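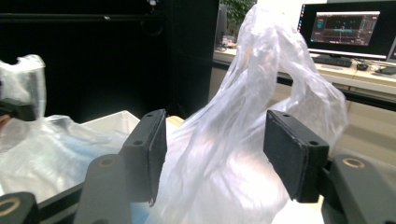

Cutgate, the small software company in Lisdale, has released a new version of Zistau, its planning software for two-handed robot work with soft packaging. The release is mostly concerned with plastic bags, which the company calls the hardest item on its list. A thin white bag held between two black finger pads lets the background show through its upper loop, and its creases give bright reflections whenever the light is strong. For the older version of Zistau this was enough to lose the outline of the bag completely, and the planner then stopped and asked for help.

The new version does not try to build a full shape of the bag. Instead, it keeps a short list of places where the plastic could be held, and gives each place a score. The score is calculated again with every new camera picture, so a fold that looked good a moment ago can be dropped before the fingers close. Alun Bellis, who leads the perception work at Cutgate, explained that the team had spent most of the spring on the wrong problem.

"We wanted to know exactly where the bag is," he said. "But a bag changes its form when you only come near to it. Now we ask a smaller question, which is where we can take it in the next second."

The training material for the release consists of 2,284 short demonstrations, all made by people using hand-held grippers at a table. The cameras on the grippers give the close view, and a camera at head height gives the wide one. In the earlier version the two views were processed one after the other. In Zistau they are now read together, and the software must decide which of them to trust when they do not agree. 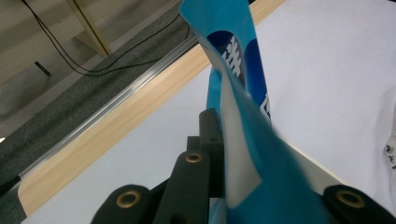 Printed bags brought a different difficulty. Colours and logos are useful for the software as long as the plastic is flat, but when it is twisted the print breaks into pieces, and the old version sometimes understood one bag as two. Bình Cao, who wrote the new tracking module, solved this by giving the print less weight each time the plastic bends sharply. The module is small, and it can be switched off in the settings by customers who work only with plain bags.

Cao has also changed how the two arms wait for each other. Before, the second arm began to move only when the first had finished its grip. Now both arms share one timetable, which is corrected 8 times in a second. According to the release notes, the result is a calmer movement, with fewer sudden pulls on the film. The notes admit that very thin bags can still slip when both arms lift at the same moment, and users are advised to keep the lower speed limit for them.

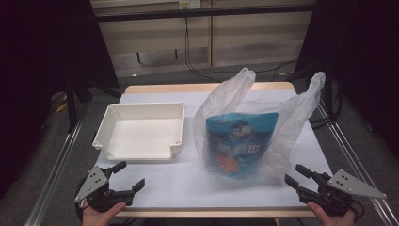 The first customer to try the release outside the company is Agbeko, a packing firm which sends out mixed household orders. Agbeko has tested it on one station, using a list of 100 bag tasks prepared by its own staff. These include opening a bag, putting a packet inside and moving a full bag to another place. The firm has not published its results, but it has asked Cutgate to extend the test to a second station in December.

Together with the planner, Cutgate has made available a viewer for recorded demonstrations. It plays all camera views side by side and marks the moment when the software changed its choice of holding place. Bellis said that this tool was first made for internal use only, and that his colleagues now open it more often than the planner itself.

Existing customers receive the update without extra cost. The older version will be supported for another 8 months, and recordings made with it can be opened in the new viewer after conversion. A guide to the conversion is included in the download.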